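# 萝卜糕，又是萝卜糕

2019年12月16日，阴，下午飘了点雨

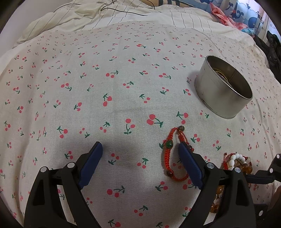
**第 2384 页**

早上起来第一件事就是去看昨晚那盘萝卜糕凝了没有。没凝。手指按下去软塌塌的一个坑，半天弹不回来，切了一刀，刀面上糊了厚厚一层，跟胶水似的。我站在厨房里穿着睡衣吃了两勺（味道居然不错！），然后把剩下的刮进碗里，盖上盘子塞回冰箱，当没看见。

问题出在哪儿我心里有数，水多了。上次做是去年春节前，用的是家里寄来的粘米粉，这次寄来的早吃完了，在Tavero买的，一大袋2000克，包装上只写了“米粉”两个字，没说粗细。我按老方子的水量下的，那个粉明显不怎么吸水，搅的时候就觉得稀，可我偏偏不信邪，想着蒸一蒸总会好。蒸了一个多钟头，又加了二十分钟，筷子插进去拔出来还是粘的。当时已经快半夜了，困得要命，就关火睡了。

还有萝卜的事。这边的白萝卜跟家里的不是一个脾气，水特别足，辣味也冲。妈妈的做法是刨丝以后直接下锅炒，炒到透明，出来的汁也不倒，拿来和粉浆。我照做了，但萝卜汁出了小半锅，我还照样往粉里加了原来那份水，能不稀吗。写到这里自己都想敲自己脑袋。

所以今天重做。第 2 锅，认真做，该称的都称。

先去买萝卜。雨还没下，路上风大，帽子吹掉一回。Tavero的萝卜一根根摆得倒是整齐，我专挑沉的，用指节敲一敲，声音闷一点的放下，脆一点的拿走。旁边一位老太太看我敲了半天，也跟着敲，敲完问我听什么，我说我妈就这么挑的，我也说不清楚，反正空心的听得出来。她拿了两根，高高兴兴走了，也不知道她回去打算做什么。

顺路去Hughes买香肠。我本来想要腊肠，这边自然没有，Hughes柜台后面那个小伙子推荐过一种烟熏的干肠，肥瘦分明，就是偏咸，甜味一点没有。我的办法是切成小丁，先用开水烫一下去掉点盐，沥干了再下锅煸，煸出油的时候撒一小撮糖，再淋几滴料酒。糖一化开，颜色马上红亮起来，闻着就像那么回事了。虾米是我自己的存货，泡软切碎，泡虾米的水留着。香菇也一样，泡香菇的水也留着。去年有一次我手快，把香菇水顺手倒了，心疼了整整一个晚上。

正泡着香菇，Ilse打电话来，问我下礼拜聚餐到底带什么，她好写到单子上。Ilse Verstraete这个人做事是要写单子的，谁带什么、放哪个盘子、热的冷的，统统写清楚。我说萝卜糕。她说，就是上次那个白白的、煎过的？我说对。她说上次Lieven一个人吃了半盘，你这次多做点。我嘴上说没问题没问题，眼睛看着冰箱，心想你可千万别现在过来。

她自己还是做啤酒炖牛肉，每年都做这个，里头放涂了芥末的面包片，面包炖化了，汤就稠了。我第一次吃的时候觉得奇怪，往肉里扔面包？后来在家试了一次，才知道那个稠法跟勾芡完全两回事，更松，带一点点酸。不过我炖的那次洋葱没炒够，颜色浅，甜味也没出来。Ilse说洋葱要炒到你觉得已经可以了，再炒同样长的时间。我记在冰箱门上了，到现在还贴着，边上已经卷起来了。

Noman Swati带鹰嘴豆。他打算头天晚上泡豆子，泡的时候丢一个茶包进去，说颜色会深，好看。我问味道有区别吗，他说没有，他妈妈就这么做，他不敢改。哈，看来大家都一样！Raíssa Frota带奶酪小面包，木薯粉做的那种，外面脆里面拉丝，要现烤现吃，放凉了就硬得像小石头。所以Ilse的单子上特地给她留了烤箱的时间，谁都不许占。Floor Goossens说她带甜的，具体什么没定，去年也是没定，最后端来一大盆米布丁，上面撒了红糖，挖到底下还是温的，大家连锅边都刮了。

聚餐的地方还是在Brilley，Lieven Vermeulen家。他家那台Draluvico烤箱我不太信得过，旋钮上的数字早磨没了，他自己凭手感拧，说往右一点就是烤鸡，再往右一点就是烤焦的鸡。好在我只用灶台。得记着带自己的平底锅，他家那口锅煎什么粘什么，上回我的萝卜糕底面那层焦壳全留在锅上了，最好吃的部分啊，我拿铲子铲下来自己站在灶边吃掉了，端上桌的都是没壳的。

好，回到萝卜。

削皮，削厚一点，皮底下那层有筋，辣味也多在那里。皮我没扔，切成小条拿盐抓了抓，挤干，倒了酱油、醋和一点糖泡着，明天早上配粥。刨丝这一步每次都很煎熬，我那个刨子不太利了，刨到最后剩一小截捏不住，索性拿刀切。刨完上秤，658克。这个数字我写下来了，下次照这个来，省得又是“一大碗”“半盆子”这种话，我自己写的方子自己看不懂。

煸完香肠丁，把虾米香菇倒进去炒香，盛出来，锅里的油留着炒萝卜丝。中火，不盖盖子，让水汽跑掉一些。炒到软、透亮，加盐、白胡椒（多多的白胡椒！），一点点糖。这时候锅里还是出了不少汁，我没再犯昨天的毛病，把汁滗到量杯里，再用香菇水和虾米水补，补够了就停，清水一滴没放。总量比老方子少了两成。米粉里我另外掺了一把澄粉，想让它有点弹性，去年那盘吃口就有点粉渣渣的。

粉浆要分两次冲。我先拿凉的那部分把粉调开，调到没有疙瘩，再把热的萝卜和汁一起倒进去，赶快搅。热气一上来，浆立刻就变稠了，勺子划过去能看见底，过一会儿才慢慢合拢。昨天那锅可是像喝的粥一样，哗啦啦往下流，光看这一点就该知道不对了。我还在群里问过妈妈要多稠，她回了四个字：差不多稠。这叫什么答案！后来她又发了一条语音，说像你小时候糊窗户的浆糊那样。我什么时候糊过窗户？她说那就是你表姐糊的。

模子刷油，倒进去，拿勺背沾水抹平，磕两下。面上留了一点香肠丁撒着，按一按，不按的话切的时候全掉。上锅大火，水要先烧开，中间加水要加开水。我设了闹钟，跑去收拾桌子，顺便给窗台上的葱换了水。葱是上个月剩下的葱根，插在果酱瓶里又长起来了，剪过一回，现在又有一拃长，有点细，味道倒还冲。

下雨就是这个时候开始的，细细的，玻璃上很快全是水汽，外面一半里面一半。厨房里全是萝卜味。我喜欢这个味道，楼上的邻居喜不喜欢就不知道了，我开了一条窗缝，冷得又关上。

中间我还干了一件蠢事：以为锅里水快干了，掀盖子去看，结果盖子上的水滴滴答答全掉进模子里，面上砸出一个个小坑。赶快拿厨房纸吸，吸完用一块布把盖子包了起来再盖回去。这个布包盖子的招我明明知道，每次都是滴过一次才想起来。现在写在这里，大写加粗：**包盖子！**

出锅的时候筷子插下去，拔出来干干净净。我高兴得给Floor发了条消息，她回我一个问号，她根本不知道我昨天失败过。我跟她讲了一遍，她说那没凝的那盘怎么办，要不要裹面包糠炸成丸子。对啊！荷兰人脑子里什么都能炸。我从冰箱里端出昨天那碗，冷了一天倒是稠了些，挖一勺，手上沾油搓圆，滚蛋液，滚面包糠，先炸了三个试试。第一个炸散了，馅从肚子里冒出来，油溅了一灶台。第二个第三个放进油里以后忍着不去碰它，等壳硬了再翻，就好好的。外壳咔嚓咔嚓，里面软得像奶油，萝卜味反而更浓。蘸辣椒酱，我连吃两个，烫了上颚，现在舌头舔过去还毛毛的。

剩下的都搓好了，摆在盘子里冻上，到时候也带去，跟谁也别说是怎么来的。（Floor知道，得堵住她的嘴，多给她几个。）

新蒸的那盘晾着，千万要等，热的时候切肯定散，这个亏也吃过。我本来打算等到明天早上再切，晚饭时候路过灶台，又路过一次，最后还是切了一小条边下来。刀上抹了油，切口很齐，一点没粘。平底锅小火，油不要多，放下去以后不动它，等边上自己起一圈黄，再翻面。急着翻就会破皮。两面都煎出壳了，撒葱花，就是窗台那几根，滴了点酱油。

咬下去我就放心了。外头脆，里头还有萝卜丝的样子，有水分，不散，也没有去年那种粉感。咸淡稍微有点过，香肠还是咸，开水烫一遍不够，下回烫两遍，或者盐减半。白胡椒再加一点也吃得消。虾米切得太碎，尝不太出来，下次留大一些。澄粉那一把合适，不用再多，多了就成了虾饺皮了。

晚上视频的时候给妈妈看了切面，她凑得很近，整个屏幕只有一只眼睛和半个眉毛，看了半天，说，萝卜丝粗了。我说刨子钝了。她说那你买个新的呀。爸爸在后面问腊肠收到没有，我说什么腊肠，妈妈说你别问，还没寄呢。原来他们打算寄！那聚餐是赶不上了，过年正好，我得先把冰箱腾一格出来。

还想着要不要给Noman单独做一小盘不放肉的，他不吃猪肉。香肠换成多一倍的香菇，再加点花生碎？去年忘了这件事，他就只能看着大家吃，后来自己泡了杯茶坐在那里啃Raíssa的小面包，我愧疚了好久。要做就得另用一口锅炒，油也换掉，煎的时候先煎他的。虾米能不能吃我也不确定，明天问他一声，他要是不想吃就拿掉，香菇水够鲜了。

那就要再买香菇。还有花生，粉也不知道剩下的够不够两盘，待会儿去称一下。Raíssa傍晚发消息说木薯粉她买多了，问我要不要，我说要，又不知道拿来干什么，也许能代替澄粉试试？先试一小碗，不敢拿整盘冒险。她还问我蒸笼借不借，她想蒸玉米糕，我说借，但你要记得包盖子。她回了一句：什么盖子？

算了，见面再讲。明天要做的：问Noman虾米，买香菇花生，买刨子，平底锅先洗出来放门口（不放门口肯定忘）。今天灶台上的油点子还没擦，手上一股葱味，洗了三遍都在。

萝卜皮刚才尝了一条，酸的有了，甜的还差一点，又补了半勺糖，摇了摇，放回去了。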